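# Dull rings on dark marble counters, sealer or something else?

**tealeafmess**

Hi all, hoping someone has been through this already. We moved into a place in Ornstead in December and the kitchen came with a long run of dark marble that I fell in love with at the showing and have been fighting with ever since. It's covered in dull spots! Some are perfect circles the size of a glass, some are drips, and there's a whole splatter zone near the sink. When you look straight down you can barely tell. Get the light coming in sideways and it looks like somebody set down wet cups on it for years.

What I've tried so far:

- dish soap and warm water (nothing)
- white vinegar and water, which my sister-in-law swears by (I think it got worse??)
- a spray polish from the hardware store, Karker brand, which made everything lovely and shiny for one evening and then streaky
- a magic eraser type sponge, only on a small bit, and I stopped when that bit went cloudy

The previous owners left a half bottle of Gunov stone sealer under the sink, so I assume they sealed it at some point. Should I just put another coat of that on? Is it a sealer problem at all? A guy who came to quote on the floors said a full refinish would be way more than the counters are worth to me, so I would love to do this myself if it can be done. I cook every day and we use a lot of lemon and tomato, if that matters.

Also, is it normal that the shade is so different from one spot to the next? By the window I'd call it brown and over in the corner it's nearly gray.

---

**countertop_convert**

Oh boy, put the vinegar down! I say this with love, having done the same thing to mine the first month.

What you have is almost certainly etching, and it's a different animal from staining. A stain is something soaking in (oil, wine, coffee) and it shows up darker. An etch is acid eating the polish off the surface, so you get a dull mark, and lemon, tomato, vinegar, wine and a lot of bathroom cleaners will all do it. On white marble you can get away with a fair amount. On dark marble every single one shows.

Sealer won't fix it and it won't prevent it either, which I was pretty mad to learn after I'd put on two coats. Sealer slows down things soaking in. It's worth having, but the acid is working on the stone itself and goes right ahead.

As for the color thing, yes, totally normal. Dark marble does this constantly. The same slab can go from brown to charcoal depending on where the light is and where you're standing, and the veins come and go too. I used to think I had a bad piece.

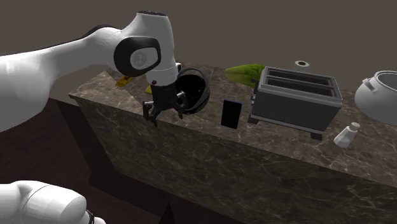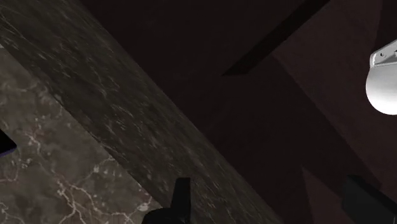 So before you buy anything else, do the fingernail test. Close your eyes and drag a nail across one of the rings. If you can't feel an edge, it's a light etch and you can fix it at home with a marble polishing powder. If you can feel a dip or it's rough, that needs honing, and I'd leave that to a pro.

How I do the light ones:

1. Wash with a stone soap or a few drops of plain dish soap, rinse really well, dry it.
2. Pick a test spot somewhere boring. Mine was behind the toaster.
3. Sprinkle a little polishing powder, add water until it's like thin yogurt.
4. Rub with a damp white cloth in small circles, with some muscle. A couple of minutes per ring.
5. Wipe, rinse, dry, look at it from the side. Do it again if it's better but not gone.

I use the Janssen powder, but I have nothing to compare it to, that's just what the tile store had on the shelf. Check the label to see that it's meant for polished marble. Some of them are for granite and you'll be rubbing all day.

It took me a whole evening to do 6 rings and my arm was useless the next morning, so don't plan on doing the whole counter in one go. The splatter zone by the sink I never got perfect. I put a wooden dish rack over it and moved on with my life.

One more thing, the magic eraser spot is scratched and not etched (they're a super fine abrasive). Same powder, more patience.

---

**grumpy_about_grout**

Get it honed. Whole counter, matte finish, done. Etches barely show on matte. I had 13 years of polished and two of honed and I would never go back. Yes it costs more than a tub of powder, but you cook with lemon every day so you'll be polishing rings until you sell the house.

And throw out the old Gunov bottle, that stuff goes off and you don't know how long it's been sitting there.

---

**saltandsudsy**

Agree with most of what's above, just adding a few things on the sealer side.

Easy way to check if you need any: drip some plain water on the counter in a few places and go do something else for 30 minutes. Blot it up. If the stone underneath is darker, it's drinking and you should reseal. If it looks the same, leave it be. Try it next to the stove and next to the sink and not only in the pretty part, mine passed everywhere except right behind the faucet.

If you do both jobs, polish first and seal after. Wait till the stone is good and dry, I leave it overnight. Put the sealer on thin, and wipe off the extra before it dries or you'll get a haze that is no fun at all (ask me how I know). That streaky look from your polish spray might be something similar, by the way. A lot of those leave a film, and it should come up with soap, warm water and a couple of rounds of rinsing. Do that before you judge how bad the rings are.

I'm on team powder over team honing, but I also keep a big cutting board out permanently and all the lemon business happens on that. My quote for honing was 100 dollars just for them to drive out and look, so I never got as far as finding out the rest. If anyone near Ornstead knows someone cheaper I'd like the number too!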